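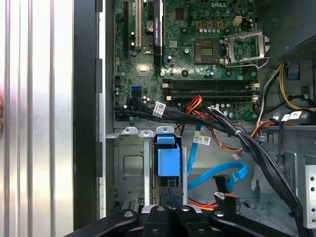 Section 2 of my guide to the Pririseo air monitor is the part where you get it off the kitchen table and onto an outside wall. If you've never opened up anything electronic before, please don't be nervous! A Dell desktop has a big green board packed with chips and capacitors, slots for extra cards, the works, and the Pririseo has far less going on than that. You'll be plugging in two cables and a little fan, and the rest is finding a good spot for it.

I put my first one up in Kemcombe in February, in gloves, which I don't recommend (tiny screws). The steps are the ones I use now.

Choosing the spot

1. Pick a wall with some shade. Mine faces north and the readings are much calmer than they were on the sunny side.
2. Stay well away from the grill, the dryer vent and the place where cars idle. You want to know what the neighborhood is breathing, and your burgers will drown that out.
3. Hold the bracket up at head height and check that the power cable reaches without stretching. The cable in the box is 13 feet long.

Note: if you rent, ask before you drill. The bracket also fits on a fence post with two long zip ties, and mine survived a whole winter that way.

Fitting the sensor

4. Unplug everything. Take the four screws out of the back cover and put them in a cup.
5. Push the wide cable into the socket marked AIR. It only goes in one way up, so if it fights you, turn it over.
6. Push the narrow cable into the socket marked FAN.
7. Put the cover back on with the vents pointing down. Do check this one twice – I once hung mine upside down and it filled with rain.
8. Slide the whole thing onto the bracket until it clicks.

Caution: the power adapter is for indoor outlets only. Run the cable in through a window or a proper cable hole, and leave a droop in it outside so the water drips off before it gets to the wall.

First readings

9. Plug in and wait for the light to turn blue. It takes 60 seconds, and it blinks orange the whole time.
10. Join the Pririseo to your home wifi from the setup page, then type in your street. The Trostden map shows only the nearest corner, so your house number stays private.
11. Leave it alone for a day. The early numbers jump all over the place while the fan settles in, and I ignore them completely.

Note: the Trostden map has almost 600 monitors on it now, so have a look at your neighbors' dots. If yours is way higher than theirs, go back to step 2 and sniff around for a vent you missed.

Cleaning

12. Brush the vents with a dry paintbrush every couple of months. No sprays, no canned air.
13. Swap the filter pad when it looks gray. The Chareonsuk pads fit nicely, but trim the corners a little or the cover won't close.

Steps last checked on 20th June. Section 3 covers alerts and how to download your readings.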